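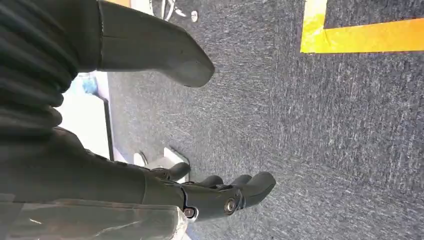

Griston, Mar 8, 2025 — Tretis Flooring will take back used carpet tile from offices and schools starting in September, the company said today. Tiles in good shape will be cleaned and resold at its Hamel warehouse. The rest will go to the Nollau plant to be shredded for underlay.

A trial with 105 customers brought in 3,000 boxes of tile over 90 days. Of those, 2,096 were fit for resale.

Pickup is free for customers within the Griston delivery area. Tiles must be stacked on pallets, with glued and loose-laid tiles kept apart — mixed pallets will be charged a sorting fee.

Bookings open in the summer through the Tretis customer service desk.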